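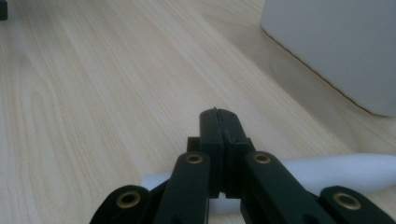

About Bondstead

Filed under: Who We Are

Bondstead is a small school of bookkeeping and office skills in Illville. We opened in October with seven students and one borrowed adding machine. Since then, 600 people have finished our evening course, and many of them keep the books for shops on Caputo Street.

The founder, Haziq Saragih, worked many years in the office of a shipping company. He wanted to teach the work as he had learned it -- slowly, with real invoices and a sharp pencil.
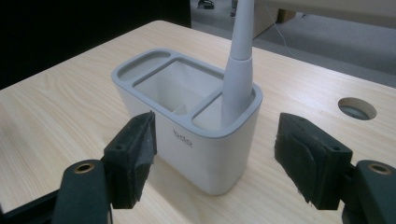
How we teach

Each course has 124 hours. The first part is on paper only, and the computer comes later. Students bring their own questions from their jobs, and we give time for them in every lesson.

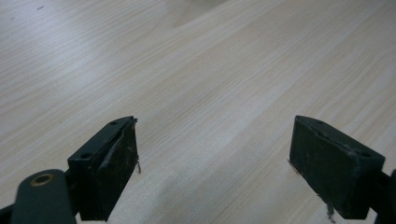 Table top, light wood grain.

Darmawan Kwok teaches payroll and taxes. He also answers letters from former students, sometimes very long ones.
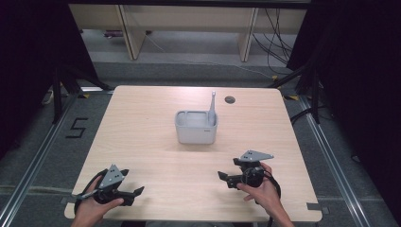

Our fees are paid by the month, and there is no charge for the entrance test. Please bring your identity card and one earlier certificate, if you have it. At the square table with the small round hole in its top you can fill in the form, and the office will give you a receipt. For questions please call extension 3359.

Sign up for our newsletter. You can unsubscribe at any time.

Recent items
Zevness Prize for Bookkeeping: the results
New evening timetable
Reading list for beginners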